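Notes for week four, Home Kitchen Basics (Pitberg evening course, room 36)

## Storing and sorting vegetables

Welcome back, everyone, and thank you for bringing so many good questions about last week's soup! Tonight we slow down a little and talk about what happens between the shopping bag and the knife, a part of cooking I could happily chatter about all evening.

**Keep cool and dark:** potatoes, onions. Give them separate homes if you possibly can, with plenty of air.

**Keep in the fridge, but use soon:** cucumbers, peppers, eggplant. They sulk if they get too cold, so choose the warmest shelf.

- Wash just before cutting.
- Throw out potatoes that have gone very green.
- Peel the onion last (your eyes will thank you).

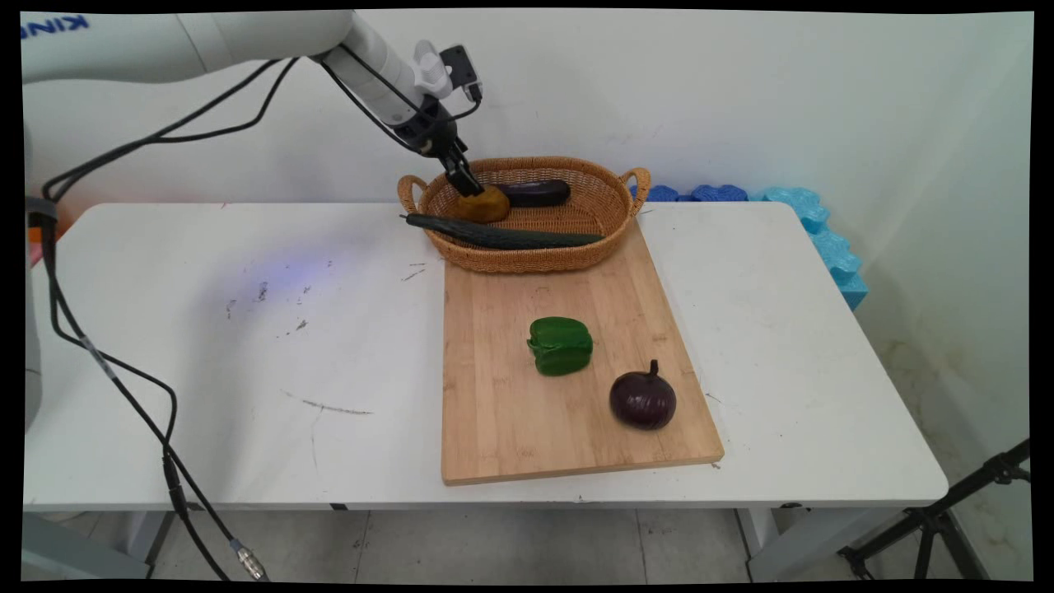

Sorting before you chop is a habit I picked up long ago, and I still do it even for a tiny supper. Put what you need first on the board and let the rest wait. With the pepper and the onion on the bamboo board, you have the start of a nice pan of vegetables, and the eggplant, the cucumber and the potato can stay in the basket till their turn comes. Eggplant drinks up oil, so have the bottle handy.

For next time, please read page 16 of the Carbone booklet and bring an apron.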